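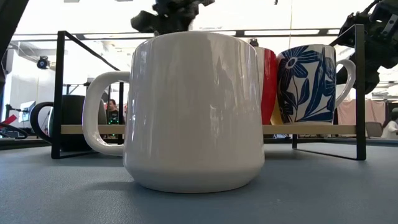 White mug, wooden-rail rack behind it

Firncombe Tea Board > Everyday Brewing > Loose leaf straight in the mug, who's with me?

leafpile
Posted August 13, 2021
I have been drinking tea most of my life and only this summer did I stop using a strainer. Leaves in the mug, hot water on top, drink it down to the last third, fill it up again. I love it! I get through a whole morning on one scoop and the second fill is nearly always the best one. My current favorite for this is the Drirska green, the one with the long twisty leaves. They sink after a few minutes and mostly stay down there.

What I'd like to hear is which teas you all do this with, and what you do about bitterness. My black teas go harsh on me before I'm halfway down.

mrs_kettle
Blacks are hard this way. Small broken leaf gives up everything at once and you're left with a mug of tannin. Try a big whole-leaf oolong before you give up on anything dark. The rolled kind that opens up is a joy, you get to watch it unfold while you eat your toast.

On water, I let the kettle sit open a while for greens. If you have one of those Sernotia kettles with the temperature dial, use the dial, but I managed fine for years with patience and a lid off.

dunker6
I'm going to be the grump. This works with cheap tea you don't mind wasting. With anything good you're stewing it. Six grams in a small pot, 60 seconds, pour it all off, repeat. You taste each steep properly and nothing sits around getting sour at the bottom. I tried the mug thing for a week and every cup ended in a mouthful of leaf.

leafpile
Six grams is your trouble though, if that's what you put in the mug as well! I use a loose pinch, hardly enough to cover the bottom. The leaves have all the time in the world in there so they don't need company. And you have to keep a good heel of tea in the mug when you refill, otherwise the next round comes out thin.

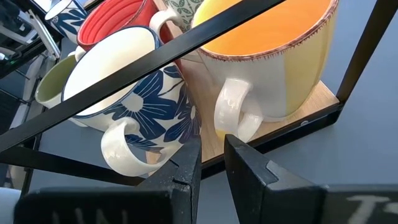

The other thing that helped me was pouring a little water first, then the leaves, then the rest. They get wet faster and you don't have a raft floating under your nose. For the few that won't sink I just blow them to the far side before I sip. My sister thinks it's disgusting. My sister drinks instant coffee.

ericagodoy
Érica Godoy here, long-time reader, hardly ever post. I grew up with mate so leaves in the cup don't scare me one bit :) I want to put in a word for white tea. Big fluffy buds, almost impossible to make bitter, and you can forget it on the windowsill and come back and it's still sweet. I do it in the evening with the Hamada white from the last group order and it's lovely going lukewarm.

I do have one thing I've been wondering about, and I'd like to put it to the regulars.
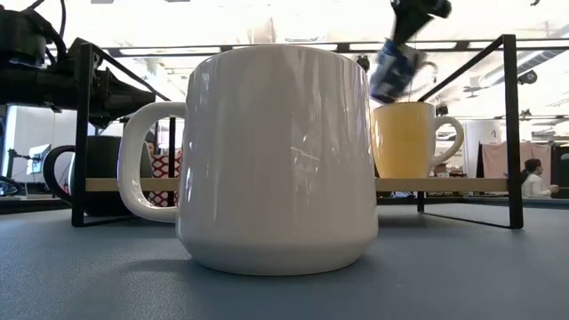

Does it matter if the leaves sit in the mug all day between refills?

mrs_kettle
A few hours is fine, but I'd dump them by the end of the day and never keep them overnight. Wet leaf at room temperature goes off, and in warm weather it goes off faster. If it smells like anything other than tea, out it goes.

dunker6
Agreed on that at least. I still say a mug is too big for this. If you're filling a 500 ml mug the bottom is strong and the top is water.

leafpile
So stir it! Or pour from a bit higher, that mixes it up. I like a big mug because it stays hot longer and I get up from my chair less often.

steepandstairs
Coming in on dunker6's side, partly. Size does change things. A tall narrow mug keeps the leaves packed together at the bottom, and a wide one lets them spread out, so you get a more even brew with the same pinch. Wide also cools faster, so for greens I think it's a win twice over.

I also warm the mug for blacks and oolongs and skip it for greens. It made more difference than I expected with the oolongs, they open much quicker.
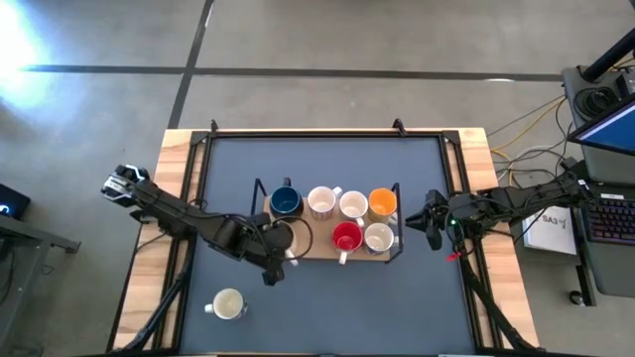
Same goes for the lid question, by the way. A saucer on top for the first couple of minutes is great for oolong, and terrible for green, which goes kind of cooked and vegetable-y on me. Take the saucer off once the leaves drop.

mrs_kettle
Oh yes, the cooked spinach taste! I had that with the Drirska green and blamed the tea. Left it uncovered the next morning and it was a different drink.

dunker6
Fine. I have some of the rolled oolong left and a free weekend. Small pinch, wide mug, saucer, heel left in. If I end up chewing leaves again I'm coming back here to complain.

leafpile
Please do, with tasting notes! And drink it slow - the second fill is the one you're waiting for.

ericagodoy
Has anyone tried it with jasmine? The flowers float forever on mine.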